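Research > Work and Automation > Papers > Section 4

4. What changed on the floor

I spent most of January at Skondotex with Stefaniia Melnychuk, mostly just hanging around and asking nosy questions (people were very patient with us!).
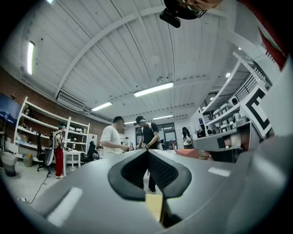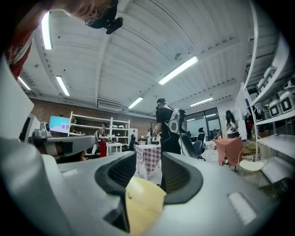

Figure 4. The work at hand, with white shelving and people on their feet across the room.

What I kept hearing about was tiredness, and a new kind of it. Before Trinley came in, folks told me their hands hurt by evening. Now it's the neck and eyes, plus the worry of spoiling a good run. One woman did almost 300 runs in her first month and said she still dreams about them! Pay was the other big topic – a bad run isn't paid, and everyone I talked to wanted that changed before anything else.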